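3.2 What people do with the lid

I'd assumed that packing shoes was a dull little job, and I was wrong. Our notes from the Nosten sessions run to 109 entries, and 34 of them are about the box and its paper, with hardly a word on the shoes. Despina Tudose, who went through the notes with me, kept a separate tally for lids (up to 7 remarks in one sitting!). People fuss over which way round the shoes go, then fuss again over the tissue – tucked in, folded over, or just left hanging out at the side. I've come to think the paper is the hard part. Shoes keep their shape and paper doesn't, so every tidy-up starts from a slightly different mess.
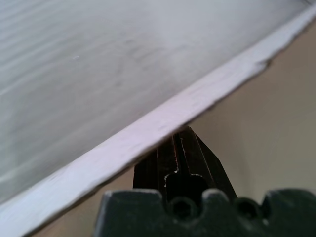
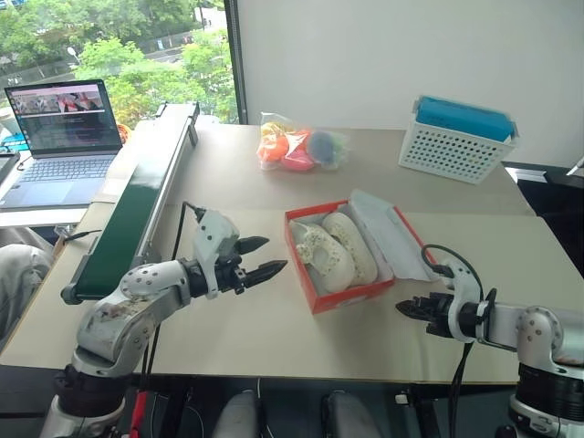 Figure 4. Second picture: the open shoebox with both shoes inside and tissue paper over its right rim.

3.3 Other things on the table

We left the bag of soft things and the basket where they were – a clear table felt wrong to me, as hardly anyone packs at one.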